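3.2 Toy food sets and their containers

The second group of materials was play food. We chose it for the sorting and putting-away tasks because the pieces are small, light and easy to name, and because most households with young children own something similar. Pieces came from three sources: the Nillport nursery collection, a Vonden starter set, and items bought singly at the Bozkurt market. In all, 228 pieces were logged, of which 29 were set aside as too worn or too close in shape to another piece.

Each tabletop layout used one open container and a few pieces of play food, with some already in the container and others left out on the table. Baskets with slotted sides were preferred to solid bins, as the contents can be made out from the side as well as from the top. Wooden boxes and trays were used as a second kind of holder. A layout could also include one item that is not food, such as a small cube, so that putting away the food and clearing the table remained separate tasks.

Layouts were not squared up with the table. Containers were set down at whatever angle they landed, and loose pieces were left near them in no fixed order. Figure 4 gives one such layout, with a turquoise basket holding several pieces, a wooden holder to its left, and a toy banana still out on the table.

Shape gave more trouble than color in naming the pieces. Raters at Bodent, who labeled 699 items across all layouts, agreed on bananas and eggs nearly every time. Small orange pieces were harder: the same piece was called a carrot by one rater and a pepper by another. We kept both names in the list and marked 11 pieces as having no agreed name. These were left in the layouts, but any instruction that mentioned one of them used its color and size instead.

Figure 4. Play food layout with basket, wooden holder and small cube.

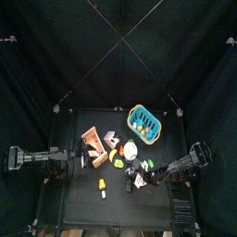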